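A morning at the Guda open day: folding tables, marble tops and one very good lunch

I have wanted to see inside the Guda works for years, and in April I finally got the chance.
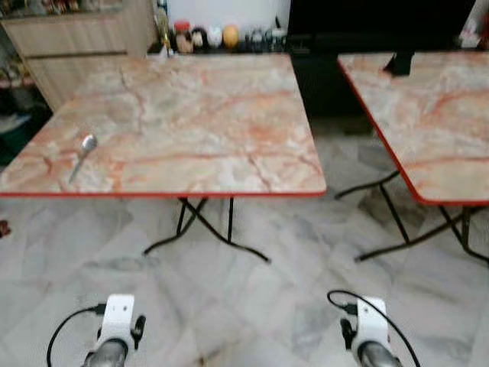

I'd set off far too early, as I always do, and got to the gate with forty minutes in hand and nothing open yet except the door to the yard. Sigrún Vestergaard, my travelling companion for most of these outings, had brought a flask, so we sat on a wall and drank tea until somebody came to let us in. We were given a paper map of the building (mine is now covered in pencil) and told to start wherever we liked.

For anyone who doesn't know the name, Guda makes folding tables and very little else. My aunt had one for decades. It came out for Christmas, for jam making and for the one summer when she decided to learn bookbinding, and it lived behind the wardrobe the rest of the time. I wanted to know how a thing like that gets made, and I came home knowing a lot more than I'd hoped!

We began in the frame shop, at the back. The tubes come in long and straight and are cut, drilled and bent in a space no bigger than a school gym. Rozália Farkas was on the bending bench that morning and let us watch her do a whole set of legs. Each table has two pairs that cross over one another like a pair of scissors, with a pivot where they meet. The pivot is the clever bit. Too tight and you have to fight the thing open, too slack and the table sways when you lean on it to cut bread. She does the last quarter turn by hand and tests every one by opening and shutting it, fast, with a lovely clack. I could have stood there all day. Sigrún tried one and got it on the third go, with a round of applause from the people behind us.

The feet surprised me as well. I had always assumed they were an afterthought, a cap pushed on the end of a tube, but there was a whole wall of them in trays, each kind slightly different in angle. A foot that sits flat when the legs are spread won't sit flat when they're folded, so somebody had to decide which mattered more. Guda went for spread. I'm glad of it, having once lost a bowl of trifle to a table that didn't.

Next door is the top room, and this was the part I'd come for. The company does plain tops in several colours, but the one everybody recognises is the marble pattern called Virág: cream and beige with soft grey in it, and veins of orange, rust and salmon pink wandering across on the diagonal. It is glossy and cheerful and a bit much, and I love it without any reservation. A thin red band goes along the edges. I'd half expected to find it looked dated when I saw it new, and I didn't think so at all. Set up on a pale, cloudy, polished floor it looks splendid, marble on marble, with the red stripe keeping the two apart.

Dénes Pintér looks after the patterns and had got out the old sample books, which we were allowed to handle. There are 355 patterns in them, going back to the first year, and plenty were never made. I was very taken with a green one like pond water. There was a lilac one with gold flecks that Sigrún photographed from every angle and now wants for her hall. Dénes told us that the veins on Virág have been redrawn twice, each time to make them a little longer, as the early ones looked like crumbs when seen from the other side of a kitchen. He keeps a piece of the earliest version on his desk and puts his coffee on it.

Putting the red band on is slower work than I'd guessed. It has to go round the corners without puckering, and on a corner with a tight curve that means warming it and easing it round with a thumb. We saw two done properly and then a few of us were handed offcuts to practise on. Mine puckered. I have it here by the keyboard and I'm still rather proud of it.

By now it was nearly noon and the smell of soup had reached us, so we followed it. Lunch was in the canteen, cooked by Erzsébet Veres, and it was bean soup with smoked paprika, brown bread and a poppy seed slice that I went back for. We all ate at Guda tables, naturally. A spoon on one of those tops makes a good solid sound when you put it down. Our table had a retired couple from the next valley who had brought a photograph of their own Virág table, in use on a balcony, with tomatoes growing in pots underneath it. They'd had it since their wedding and had come to ask about a replacement pivot. They got one, too, out of a drawer, while they were still eating their pudding.

After lunch there was a short talk by Margit Lakatos, who runs the repair bench. I took more notes in this than in everything else put together, so I'll put down the ones that might be of use to other owners:

Fold the legs the same way round each time. There is a right way, and the pair with the cross rail goes down first.

Wipe the top with warm water and a drop of washing-up liquid. Scouring powder takes the gloss off and there is no getting it back.

A lifting edge band can be pressed down again if you catch it early. Left alone it picks up crumbs underneath and then it has to come off altogether.

Store it standing on its long side, off a damp floor.

If it squeaks, it wants one drop of oil at the pivot and then a wipe. Margit was very firm on the wipe.

She also said the tables are tested to carry up to 85 kilos spread over the top, and please would people stop standing on them to change light bulbs. A good many of us looked at our shoes.

The last stop was the store, where finished tables wait, folded flat in long rows, before they go off in the Pomotel vans. You can buy one on the day. I'd promised myself I wouldn't, having a perfectly good kitchen table and a small flat, and I kept to that for the whole length of the first row. Mine is the smaller size in Virág. It went across the back seat of Sigrún's car with an inch to spare, and we drove home with it clacking gently on every bend.

A few practical things, if you fancy going. Take the Nemov bus from the station and ask for the stop after the bridge, as the one before it leaves you with a dull walk along the main road. The works is all on one level and there's plenty of room between the benches, so it would be fine with a pushchair or a wheelchair. It is loud in the frame shop, and you can get ear plugs at the door. Wear flat shoes – the tiled floors are shiny and hard on the feet after a few hours. Go to the pattern books early in the day, before the queue builds up, and don't fill yourself up beforehand or you'll have no room for the poppy seed slice.

The new table has already had its first outing, on Monday evening, when five of us played cards on it until late. It didn't sway once. Sigrún has written to Dénes about the lilac.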